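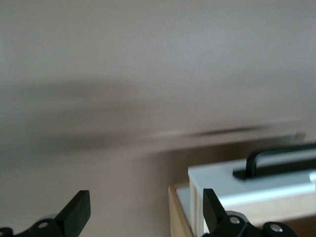

Figure 7.1 A white box with a black handle, set on top of a wooden cabinet against a plain wall.

Chapter 7
Surfaces, Tops, and the Things We Set on Them

When my aunt moved into her apartment on Clenden Street, she gave every shelf a job before she had unpacked a single plate. Books went here, linens went there, and the good glasses went up high where the grandchildren couldn't reach them. What she forgot, and what nearly all of us forget, was the tops of things. Within a month the top of the cabinet by the door held mail, a flashlight, two hats, and a bag of onions, and she couldn't for the life of her say how they had gotten there.

In Chapter 6 we spent a good deal of time inside the furniture, with drawers and dividers and the depth of a shelf. Now we climb up on top. A top surface is the easiest storage in any room to use, and so it fills first and gets sorted last. You don't have to open anything or bend down, and your hand finds it while your mind is on supper. Learning to plan for that habit, kindly and without scolding anyone, is a large part of what a home organizer does for a living.

Look again at Figure 7.1 for a moment. The wood is a warm honey color and the box is white, so even from across a room you would know where one stops and the other begins. The handle is black against that white top, and your eye goes right to it. We will come back to contrast in Section 7.3, where you'll see how much easier it makes life for people with low vision – and for anyone hunting for something early in the morning before the coffee is ready.

Handles deserve a word too, and they will get a good many words before we're through. A handle is an invitation. It tells a visitor where to put a hand, and we tend to trust it more than we should. Before you lift any box by a handle on its top, find out whether the handle belongs to the whole box or only to a lid. Plenty of my students have learned the difference with a floor full of buttons, and I have done it myself more than once!

Key terms
top surface
landing spot
resting load
reach height
contrast edge

By the end of this chapter you should be able to measure a top surface and decide how much of it to leave clear, choose a container that can be taken down safely by the shortest person in the household, and talk with a family about the pile by the door in a way that leaves everybody on speaking terms.

Before You Read
Pick one top surface where you live. It can be a cabinet, a dresser, or the refrigerator, and please don't tidy it first. Write down what is resting there and when you last used each thing. Keep the page in your notebook, as you will need it for the Varela household case on page 304.

7.1 How a Top Surface Fills Up

Jaqueline Varela kept a record of her hallway cabinet one July, at my request and with a great deal of patience. On the first day it was bare. By the second evening it held a set of keys and a library book, and the keys, as we shall see, were what started it all.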